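Ilach : la salle de l'ancienne mercerie se vide avant la remise des clés

ILACH – Les occupants de la salle commune de la rue Prinik ont commencé à ranger et à nettoyer les lieux en août, avant la remise des clés prévue à la fin du mois. Le local, loué depuis trois ans par l'association Ornura, doit être rendu propre et débarrassé de tout son mobilier.

L'association y organisait des ateliers de bureautique, des permanences administratives et, le soir, des cours de langue. Elle compte 60 adhérents. Son bail n'a pas été renouvelé, la société Strazds, propriétaire de l'immeuble, souhaitant réunir les deux locaux du rez-de-chaussée pour en faire un seul commerce. Les travaux doivent débuter à l'automne.

« Nous savions depuis l'hiver qu'il faudrait partir », indique Dzifa Amissah, responsable du lieu. « Le plus long, ce sont les petites choses. Une table, on la démonte. Mais les câbles, les gobelets, les fleurs artificielles, les rallonges, il faut décider à chaque fois si on garde ou si on donne. »

Les activités se poursuivent pendant le rangement. Les bureaux du fond restent utilisables jusqu'à la dernière semaine et les tables sont nettoyées l'une après l'autre, à mesure qu'elles sont dégagées. Les multiprises seront débranchées en dernier. L'association demande à ceux qui passent travailler sur place de ne rien laisser sous les tables et de remporter leurs sacs et leurs bouteilles le soir.

Le sol fera l'objet d'un lavage complet une fois les meubles sortis. L'état des lieux d'entrée mentionnait déjà plusieurs rayures près de la porte, et l'association a transmis une copie du document au propriétaire. Le dépôt de garantie s'élève à 2 000 euros. Selon Dzifa Amissah, cette somme est destinée à l'équipement du prochain local, notamment à l'achat de rangements fermés.

Une partie du mobilier suivra l'association. Les bureaux et les étagères seront entreposés chez des adhérents en attendant. Les chaises les plus usées partiront à la déchetterie. Dix-huit lots, composés surtout de vaisselle, de vases et de fournitures de papeterie, seront proposés aux habitants du quartier. Aucun prix n'est fixé et chacun donnera ce qu'il souhaite. Les lots pourront être retirés entre 10 heures et midi pendant la dernière semaine d'août, par l'entrée de la cour. La rue étant étroite à cet endroit, le stationnement n'y sera toléré que le temps du chargement.

Les livres ne sont pas concernés. Ils ont été remis au début de l'été à la bibliothèque du quartier, qui en a conservé la plus grande partie. Les manuels de langue restent la propriété de l'association et serviront à la rentrée.

La question du nouveau local n'est pas réglée. Deux adresses ont été visitées, l'une près de la gare, l'autre au-dessus du marché couvert. La première est de plain-pied, mais plus petite que la salle actuelle. La seconde est plus lumineuse et compte deux pièces, avec un escalier que certains participants aux cours du soir ne pourraient pas monter. L'association attend par ailleurs la réponse de la mairie au sujet d'une salle municipale qui pourrait lui être prêtée deux soirs par semaine.

En attendant, les permanences administratives auront lieu en septembre dans le hall de la maison de quartier, aux horaires habituels. Les cours du soir reprendront plus tard, à une date qui sera affichée sur la porte de la rue Prinik et envoyée aux inscrits. Les personnes qui ont réglé leur cotisation pour l'année n'auront rien à verser de plus.

Les adhérents qui ont laissé des affaires personnelles dans la salle sont invités à venir les reprendre avant la remise des clés. Les objets non réclamés seront joints aux lots.
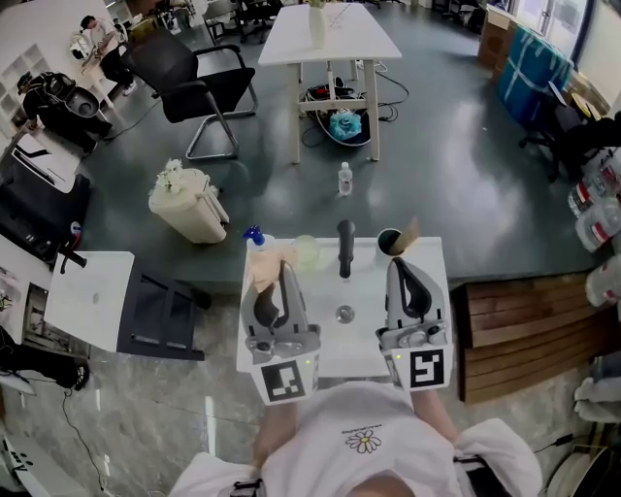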